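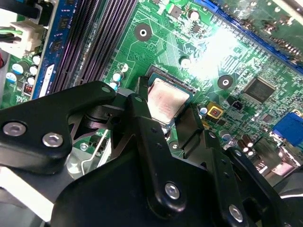 Inger Ladefoged wanted to know whether you really have to clean all the old paste off before a processor goes into another board, or whether a fresh blob on top will do, since it all gets squashed flat anyway.

Oh Inger, I'm so glad you asked, because I did exactly that for years (fresh blob, squash, hope) and I would love to spare somebody else the same. Settle in, I'm going to need a few posts for this one.

Clean it off, please! Old paste goes crusty at the edges and the new stuff sits on top of it in lumps. A few drops of rubbing alcohol on a coffee filter, wipe from the outside in so you aren't pushing it over the edge, then a new piece of filter and do it over. Paper towel works too but it leaves fuzz, and then you're picking fuzz off a processor with your fingernail at eleven at night.

If there's still a faint stain on the metal after all that, I leave it alone. I used to rub and rub. What you want gone is anything you can feel with a fingertip through a glove, and a bit of color never bothered any machine of mine.

Next thing, and this is the part I'm fussiest about: where does the processor go while your hands are busy? For the longest time mine went on a saucer, and once on the arm of the couch, and we won't discuss the couch. It wants a spot of its own with sides to it, metal face up, somewhere a sleeve won't catch it.
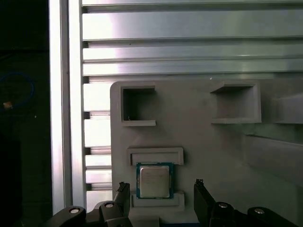
Parked in its recess, metal side up, with a little ledge underneath.

I like a place with a lip at the bottom. You can get hold of the two side edges without your fingers going anywhere near the underneath, and it stays square to you, so you don't lose track of which corner was which.

Somebody asked in my messages what I use for trays. The Hondamberg ones, the plain kind, 29 for the pack when I bought mine back in July, and I've given half of them away since. My brother-in-law swears by an egg carton. I have seen his egg carton and I have opinions.

On to the socket. Ours are the sort with the pins down in the socket and flat pads on the chip, so the socket is the delicate half. Push the lever down and a little out to the side, let it come up gently, and then the metal plate lifts on its hinge. Please don't go poking in there with a cotton swab, it will snag, and I speak as a person who has snagged.
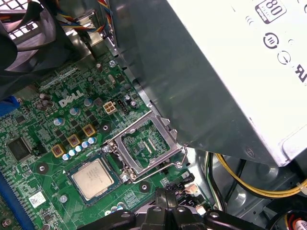 Dell board, plate up, socket empty, processor lying just beside it.

Before you lower anything in, find the small triangle on the corner of the processor and match it up with the mark for your socket (the manual shows you where, they aren't all in the same place). Then set it down flat and let go. No pushing! If it won't sit level, lift it straight up and look again. The lever is allowed to feel stiff on the way down, the chip is not.

So, Inger, that's a yes on the cleaning, and do write back and tell me which board you've got, I'd love to hear how you get on with it.

Last updated 11/04/2023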